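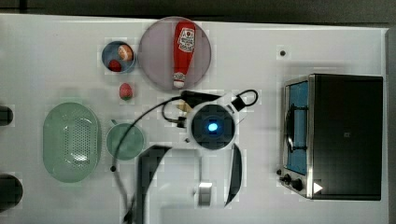 Tondard Play Kitchen Sets: Questions We Get a Lot

Last updated August 7, 2021

We sell play dishes, play food and the small plastic odds and ends that end up under your couch. Most of the email we receive covers the same ground, so we've put the answers in one place. If yours isn't covered, write to us. We do read it.

What comes in a set?

It depends on the set. The Dovow is our basic tableware line: plates, bowls and cups. The Huanca is the food line, heavy on fruit. The Plasilo is the big one, with dishes, food, a colander and a box that everything fits into exactly once, on the day you open it.

Each box has a packing list on the bottom. Please look at it before you tell us a piece is missing. Please also look in the box.

Why is the colander so much bigger than the cup?

Scale is a sore subject here. Children want a colander that holds a whole fruit salad and a cup they can get one hand around, and those two wishes don't produce matching dishes. We tried a properly proportioned colander once. It held one strawberry and the testers used it as a hat for a bear.

Does the colander drain?

Yes. The holes go all the way through. We mention it because we've bought other people's where they didn't, and a child who has just poured a cup of bathwater into a dimpled plate feels cheated. Ours drains onto whatever is underneath it, and that part is up to you.

Is there anything in the ketchup bottle?

No, and the cap doesn't come off. Early bottles had a cap that unscrewed, and we learned from customers that a ketchup bottle that opens will be filled with ketchup. Or with milk, which is worse, and which is discovered later.

If you have one of the old bottles with a removable cap, you can keep using it. Rinse it out more often than you think you need to.

My child lays the ketchup bottle on a plate and serves it as dinner. Is that normal?

Extremely. We get more mail about the ketchup than about any other item. Some children garnish with it, some cook it, and plenty just put the whole bottle on the biggest plate in the house and wait for compliments. Say thank you and pretend to chew.

There's a football in the fruit bowl. Did you put it there?

We did not. We make a strawberry, a tomato, a lemon and several other things that belong in a bowl. Small balls get into play kitchens on their own, along with blocks, doll shoes and the one good teaspoon. You're welcome to take the football out. It will be back by supper.

How old should a child be?

Three and up for everything in the Dovow and Plasilo lines. The Huanca has a few smaller fruits and the same age applies, only more so. If there's a baby in the house who crawls at speed, keep the berries on a shelf until the baby has moved on from eating the rug.

How do I wash the pieces?

Warm water, dish soap, a soft sponge. Dry the colander standing on its edge.

The plates and bowls can go on the top rack of a dishwasher. The ketchup bottle can't. The label goes first and then the rest of it loses heart. Fruit should be washed by hand too. The leaves on the strawberries are a separate piece and hot water loosens them.

Can we eat off the plates?

They're toys. A cracker on a plate is fine, and we won't come around to check. Don't put them in a microwave or on a stove, and don't serve hot soup in the bowls. Somebody asked about hot soup in July and we've been uneasy ever since.

The strawberry won't stand up.

It isn't meant to. A strawberry with a leafy top will lie on its side or balance on its leaves if the table is very level and nobody breathes. We considered a flat bottom. It looked like a stool.

Do you have the plates in brighter colors?

The Dovow comes in one palette, on the soft side: lavender grays, blue grays, pale greens. Parents like it. Children would, in our experience, prefer orange. We're thinking about orange.

Can I buy one piece by itself?

Yes, for anything in the current lines. Use the Spare Parts page and pick the item from the list. The strawberry is the best seller by a wide margin, mostly to families with dogs.

We can't match older colors. The pale green changed a little when we moved suppliers, and if you put a new cup next to an old colander you'll notice it. Your child won't, unless you point it out.

How much is the full Plasilo collection?

The preschool version, which covers a whole classroom corner, is $299. It has spare fruit included. You'll want the spare fruit.

Can a school order in bulk?

Yes. We have 2,000 Dovow plates sitting in the warehouse after a misunderstanding with a decimal point, and we'd be glad to talk about a price.

What's your return policy?

You have 30 days from delivery. Pieces need to be unused, and we define unused as lacking bite marks. A set with one broken or missing piece doesn't need to come back – tell us which piece and we'll mail a replacement.

How long does shipping take?

Orders go out within 7 days. Spare parts usually leave sooner, being small and easy to lose on our end as well.

How do we get a child to put it all away?

We make dishes. For storage we can recommend the colander, which holds most of the fruit and can be carried by someone three feet tall. Beyond that, we're in the same position you are.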